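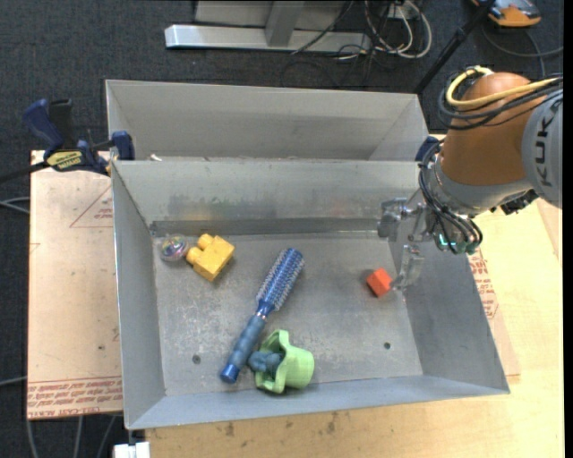 Blue hairbrush, green cup, toy block and company, in a grey metal bin.

Drarkero opens its lost things sale in Grarnbridge

Wed 19 August. Household clearance firm Drarkero will open a sale of small, useful and frankly puzzling objects at its Tader Street depot in Grarnbridge next month.

The firm has sorted 2,416 items since January, most of them from the backs of drawers. Of these, 1,917 are fit to sell. The rest have gone for recycling, apart from one jigsaw piece the office has grown fond of.

Shoppers can expect hairbrushes, plastic cups, building blocks and sparkly little balls of the kind that live under sofas. Everything is sold from metal bins, in no order whatsoever. Drarkero did try labelled shelves last year, at the Igwe branch, and takings fell.

Prices start at 79p. A full bin costs £270, contents as found, and buyers must bring their own boxes and a patient friend.

Brushes are cleaned before sale. Cups are sold singly, and requests for a matching set will be heard politely.

Entry is free. Press enquiries to the Drarkero office, Tader Street, Grarnbridge.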